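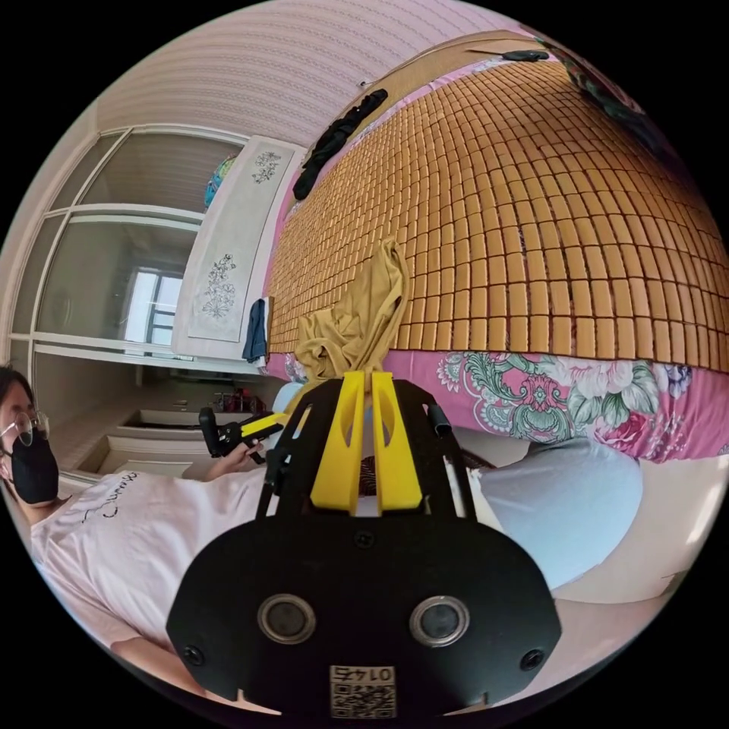

How to Trace an Inmate of the Old Clivstead Jail

Page last updated 18th August

The Clivstead Jail closed long ago, but most of its paper survived. The records are split between the Pemstead county archive and the town library, and neither has a full index online. If you have a name and a rough idea of the decade, you can usually find an entry in one afternoon.

Step 1. Write down every spelling of the surname. Clerks wrote what they heard. The Zariņš family appears as Zarins, Zarin, Sarins and once as Sarrens. Try the first letter both ways before you give up on a name.

Step 2. Start with the intake registers. There are 13 volumes, in date order, on microfilm at the archive. Each line gives name, age, charge, date received and a register number. Copy the number exactly. Later records often use it in place of the name.

Step 3. Match the number to the discharge book. It shows whether the person was released, moved to the state prison or died in custody. The discharge book starts in June of the jail's second year, so very early inmates are not in it.

Step 4. Check the court docket. The intake register only gives a short form of the charge – "larceny" could mean a horse or a pair of boots. The docket has the full charge, the plea and the sentence.

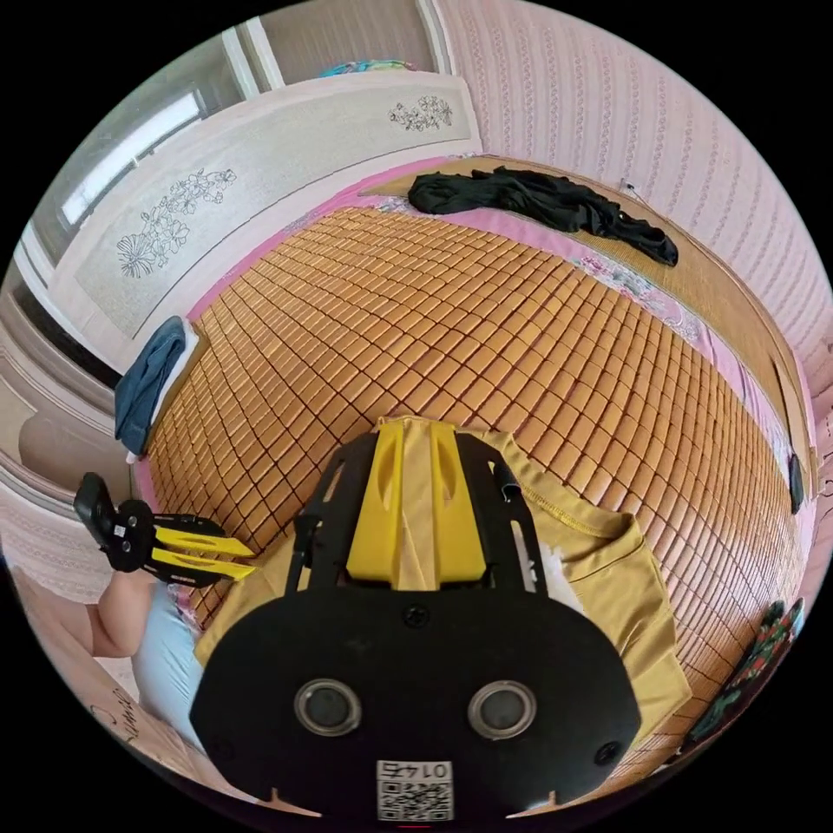
Yellow gripper fingers, with a bed beyond them

Step 5. Go to the newspapers. The library has the Clivstead weekly on film. Search the two issues after the intake date and the two after the trial. Escapes and executions got long reports, and those are often wrong on ages and dates. Trust the register over the paper.

Step 6. If the person died inside, look at the burial list. Graves behind the east wall had numbered markers and no names. Grave numbers and register numbers are separate series, so register number 480 is not the person in grave 480. 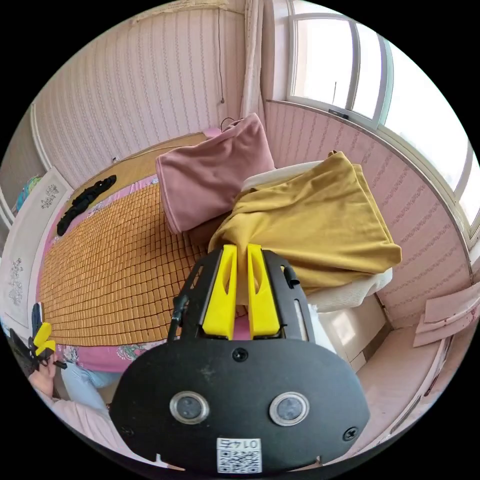

Can I order copies by mail?
Send the archive the volume, page and register number, and ask for a price before you pay. Requests with only a name go to the search desk, where the wait is longer.

Known gaps

Volume 29 of the docket has water damage and is not given out. Ask for the film. Register numbers above 1491 belong to the new cell block and are in a separate box marked Hodo, after the contractor.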